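Two grippers, no arms: a garage builder on teaching a machine to fold

The builder behind Rornotetti started with the arms, as most people do, and spent a winter on them. They are now on a shelf. What remains in use is a pair of hand-held grippers, a table and a laundry pile.

"The arms were a distraction. I was debugging joint backlash when I should have been finding out what the jaws need to do," the builder says. "If you hold the gripper yourself, you get to the cloth on the first day."

The project runs out of Stedside, a shared workshop in Wetstead where members rent floor space by the month. The builder, who works in machine maintenance and asked to be identified only by the project name, took a bay there in October, when the parts outgrew a spare bedroom.

Each gripper has a black body and a flat metal plate on top. The plates are the third version. The first was printed and flexed enough to spoil the alignment between the plate and the jaws. "I could see the error but I couldn't calibrate it out, because it changed with how hard I squeezed. Metal fixed that. It also added weight, and my wrists notice after an hour."

Cables were the next problem. Both grippers are wired. A wireless version was tried and dropped. 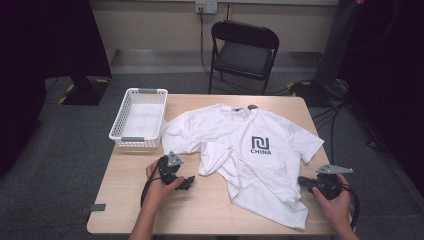

"Cloth has no fixed shape, so you can't give it a list of positions," the builder says. "A T-shirt that lands face up with one sleeve out is a different job from one that lands in a ball. I start from whatever I get. If I straighten it by hand first, the recording is useless to me."

A run is one garment from crumpled to folded. The target is 3000 runs. A good session produces 52, after which the folds get sloppy and the builder stops. Runs with a dropped corner are kept and tagged. Runs with a cable snag are deleted.

The jaws close well on a hem and badly on a flat single layer. The current method is to press down, drag a short distance to raise a ridge, then pinch the ridge. It works on cotton. On slick sports fabric it fails often enough that those shirts have been set aside.

Software is the thinner half of the project. Logging is handled by a small program called Lâm, written over two weekends and patched since. It stamps the jaw opening and the position of each gripper against one clock. "Everything went wrong until I used one clock. I had the left hand running ahead of the right, and the model learned to fold with a limp."

The arms will come back off the shelf once the run count is met. The mounting holes already match. Asked for a date, the builder declines to give one - the elbow gearboxes still need to be replaced, and the supplier has not answered.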